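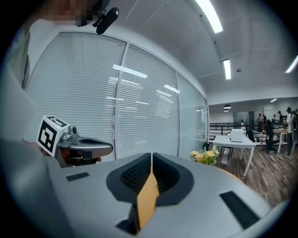 ## Stonine 21 L bench bin, after a winter in the shed

Fri 22 July

I bought the Stonine in April to replace a cracked tub under the workbench. It came from the Mathias store in Usthorpe and cost $49, with a spare lid clip taped inside the box.

The body is grey plastic with a steel pedal. Mine measures 800 mm with the lid up, so check the clearance if your bench is low. The Furkavbridge model I looked at first needs 970 mm and wouldn't have gone under.

**Good**

- The pedal is wide enough for work boots.
- It takes ordinary kitchen bin liners, and the ring holds them properly.
- Sawdust wipes out of the corners with a damp rag.

**Not so good**

- The lid drops hard. There's no damper, whatever the colour chart on the box seems to suggest with its "soft grey".
- It slides on smooth concrete. I put 2 strips of rubber mat under the base and that fixed most of it.
- The inner bucket handle is thin and digs in when you carry a full load of offcuts out to the ute.

One of the lid clips went in June. The spare fitted without tools – press it in from the back, square side down. I've emailed to ask whether more are sold separately and haven't heard back.

I'd buy it again at that price. For a kitchen, I'd spend more and get a quieter lid.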